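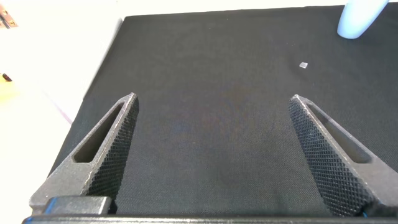
4.2 Laying the cloth mat

1. Unroll the Tollia mat on a clean, level surface, woven side up.
2. Smooth it by hand from the middle outwards.
3. Leave it for 13 hours. The supplier claims creases drop out in one; ours never have.

Note: "Non-slip" is the supplier's word. Test it before you trust it.

Caution: Do not iron. Black cloth shows every shiny patch, whatever the leaflet says about a cool setting.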